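Search news and products

Flukow tests hand-guided training for store restocking, and keeps its promises small

Hirircombe, January. Flukow said today that it has finished a first round of teaching a two-armed robot to pick drinks off a store shelf and put them in a shopping basket. Every move was led by a person working the arms by remote control. The company isn't calling the result a product, and it has no plans to sell one this year.

The round took in 1812 recorded attempts. Flukow kept the failed ones.
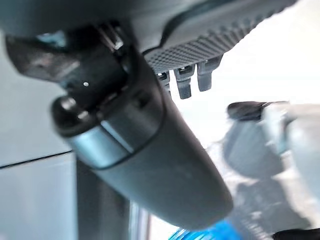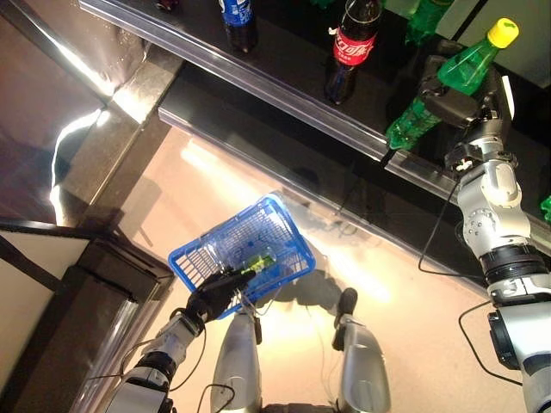
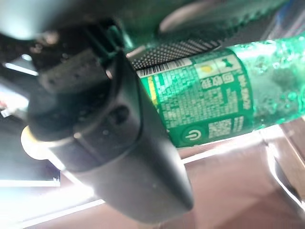
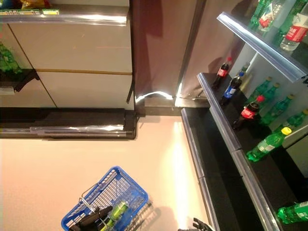 Lucienne Arnaud would like to know how much of the skill belongs to the robot and how much to the operator, and she put that to the company before this release went out. Flukow's answer is that it can't yet say. A person steering two arms corrects a bad grip without thinking about it, and the recording holds the correction but none of the reasons for it.

The software that learns from those recordings, called Stiloten, was then left to work alone on 39 trial picks. It finished 3 of them. Flukow is publishing the number because too many demonstrations in this field are shown without saying who had the controls.

"We've all watched clips where the robot looks clever and there's an operator in the next room," said Hakim Purba of Flukow. "Our operators are good. I'd be careful about giving the software credit for that."

Soft plastic bottles and smooth cans both remain on the list of problems, along with anything lying on its side. Operators also reported that steering two arms is tiring, and that recordings made late in a shift were slower and less tidy. Whether such recordings help or hurt the training is an open question.

A second round will use the Procházka hand controller, which lets the operator feel some resistance when the fingers close. Flukow expects that to improve the recordings. It has no evidence so far that it will improve the robot. Sessions will be limited to 2 hours per operator, and up to half of the new attempts will start from a deliberately messy shelf.

Results will be released in the same form, with operator-led and unaided picks listed apart.

Press contact: Flukow press desk, Hirircombe

Comments (3)

shelfwatcher
3 out of 39 and they put out a press release. I respect it, I guess.

Tomasz_B
What counts as finished? In the basket, or in the basket and the rest of the shelf still standing?

marly
Wake me up when the operator goes home and it still works.

We use cookies to remember your settings. Accept all / Manage choices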